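Cultmont workshop members to show towel-folding robot at December open bench

CULTMONT – Members of the Plendance shared workshop will put a home-built two-armed robot on show in December, following 28 weeks of evening work on the project.

The robot is called Venero. It is being built to fold household towels on an ordinary table, using a gripper on each arm. Members pay for parts from a build fund of $400, topped up by their own contributions, and the arms came to the workshop second-hand.

Programming is done on site. Members guide the arms through a fold by hand, record the movement, then adjust the speed and the grip before trying it again. About 300 recorded folds have been kept so far. Cable routing on both arms was redone during winter after a connector worked loose at the wrist.
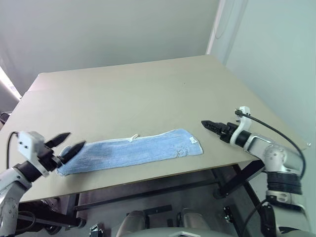

Can someone build a similar robot in a home garage?

A single-arm version will fit in a garage with a solid bench and a standard power point. Plendance recommends starting with one arm and one simple task, and fitting an emergency stop before the motors are switched on for the first time.

Current work is on the long, narrow fold, where the cloth has to be picked up close to its ends. Thick terry towelling tends to spring open when it is released, and the grip settings that suit a tea towel do not suit a bath towel. Members are also testing a slower approach to the table so the fingers don't drag the fabric.

The control software is a modified version of Russo, a program written at the workshop for an earlier labelling machine. Wiring diagrams and the parts list will be available as printed copies at the open bench.

The open bench starts at 3 pm at the Plendance workshop, Cultmont. Entry is free. Children are welcome with an adult and must stay behind the marked line while the arms are moving.

Media enquiries: Plendance workshop office, Cultmont.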